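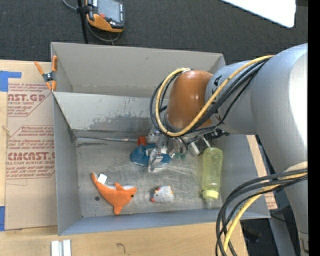
Miltdale's lending library of useful things to reopen in March

Feb 12, 2019

Anyone who has ever bought a carpet cleaner, used it one wet weekend and then spent the next ten years moving it from cupboard to cupboard will be pleased to hear that the Miltdale Borrowing Shop is coming back. The shop, which lent out tools, tents, cake tins and all manner of other household bits and pieces from the old chapel hall, has been shut since the roof let in the rain last autumn, and it has been sorely missed (not least by those of us with hedges).

The new home is the former shoe shop on Gazi Street, next door to the bakery, and by all accounts it is a good deal warmer than the chapel ever was. There is a proper counter, a back room with shelves up to the ceiling, and a wide front door with no step, so that people with pushchairs and wheelchairs can come straight in off the pavement. The bus from Cliltonano stops right outside, which should be a great help to anybody who has tried carrying a wallpaper table up Chapel Hill in the wind.

Kasun Ranasinghe, who has run the shop from the beginning, spent most of last week unpacking boxes and was in very good spirits when we called in, although he was still hunting for the kettle. "People have been stopping me in the street all winter to ask when they can have the sewing machine again," he told us. "I had one lady who was halfway through a pair of curtains when we closed. She has been very patient, bless her, and she is first on the list."

There are 426 items in the catalogue now, a fair few more than before the move, thanks to a steady stream of gifts left on Kasun's porch over Christmas. Among the newer arrivals are a fruit press, a child's travel cot, two sets of bagpipes (one of them, we are assured, in tune) and a splendid old jam pan that has already been spoken for until the end of the gooseberry season.

Borrowing works much as it did before. Membership costs £21 for the year, and smaller things such as drills and baking tins can then be taken home for a week at no further charge. The bigger items carry a fee of £2 each time, and that money goes towards repairs and new plugs. Old membership cards are still good, and the months the shop has been closed will be added on to the end, so please do dig yours out of the kitchen drawer.

Bratonik, the hardware firm on the Cliltonano road, has given the shelving and a good supply of sandpaper, and will be sharpening the garden shears before the spring rush. The bakery next door has promised buns for the opening morning, and if past experience is anything to go by, it would be wise to arrive early for those.

The shop is still looking for a few things, in particular a long ladder, a decent pair of loppers and a pasta machine with its handle. Anything offered should be clean and in working order, and can be dropped off at the Gazi Street door any morning before noon. The opening date will go up in the window as soon as the electrician has finished.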